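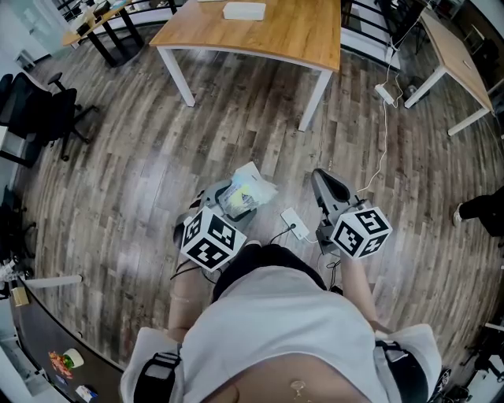

Pledgate workroom: the big sort-out

15 February 2020
By Svatopluk Vondráček

Search this site
Enter keywords
Go

We have had the upstairs workroom at Pledgate since September, and until this month it was mostly a place to put things down. Small parcels came up the stairs, got opened and stayed where they were. This gallery covers the sort-out, from the first pile on the floor to the labels on the shelf. It is mainly for people who use the room and want to know where their things went, but a few people asked how we did it, so there are some notes on that as well.

1. Sorting on the floor
A clear sort of packet with a printed card inside, in yellow, blue and white, and a small white device with a thin black cable plugged into it. Small things went on the floor first. Nothing rolls far on the planks, and there is more room down there than on any of the tables.

2. The packets
Packets with a card in them were kept whole. The card is often the only thing that says what the contents are for, and once it is lost you end up with a bag of bits that fit something. If a packet had been opened, we folded the top over and put a paper clip on it. Tape goes yellow and pulls the print off.

3. Cables
The longest job. We had 50 loose cables by the end of the first morning, most of them black and thin. Each one was coiled, tied and given a paper tag before it went in the drawer. Anything already plugged into a device stayed with that device – we pulled too many apart last time and spent a week matching them up again.

4. Small white boxes and what might be in them
A surprising number of things come in plain white boxes, and most of ours had no writing on the outside. Every box was opened, including the ones somebody was sure about. Two were empty. One had the charger for the old label printer, which we had already replaced.

5. The tables
All three tables stayed in the room. The ones with the white legs are the better ones for close work, and the one with the black legs is now for things on their way in or out. Please don't leave anything on that one over a weekend. The tops were wiped with a damp cloth and a drop of washing-up liquid, then dried straight away. No spray polish, please, as it leaves a film and labels won't stick to anything that has been standing on it.

6. The floor
Swept first and mopped second, with the mop wrung out well. The boards have a lot of light and dark streaks in them, so small clear things are hard to spot. We went over the whole floor with a torch held low and found a screw, a pen lid and the corner of a packet. Sweep towards the door and not towards the wall, or it all ends up behind the shelf.

7. The Slanina trays
We bought six shallow trays from Slanina for the small packets. They stack, but only if nothing inside stands up higher than the rim. The packets sit upright in a row with the printed side facing forward, so you can flick through them. They are sorted by what they are used for. We tried it by size to begin with and had to start again.

8. The Elska shelf
The Elska shelf was already in the room, with its back to the window. It has been moved to the long wall, which lets in more light in the afternoon. Heavy boxes are at the bottom and trays at elbow height. The top is for things that are only needed now and then – the spare lamp, the roll of brown paper, the good scissors in their sleeve.

9. Labels
Plain white labels, black pen, capital letters. The label goes on the front of the tray and not on the lid, because lids get swapped. We left out dates and names. If you put something new in a tray, check that the label still covers it, and if it doesn't, write another one and stick it over the old one.

10. The "not sure" box
One cardboard box, kept under the table with the black legs. It holds whatever could not be matched to anything. If you are missing a plug, a lead or a small part, look in there before ordering another. Whatever is left will be looked at again in two months.

11. Going back to Trosico
A small stack of unopened packets is being returned to Trosico, who sent them twice. They are in a paper carrier by the door with the delivery note on top. Please leave them there until they have been collected.

12. What is still to do
The drawer under the window sticks and needs its runner looked at. The second lamp needs a bulb. There is also a bag of instruction leaflets that has not been gone through, in several languages, and I would be glad of help with it. An hour should do it, with a cup of tea. The workroom is open as usual in the meantime, and the trays can be used now.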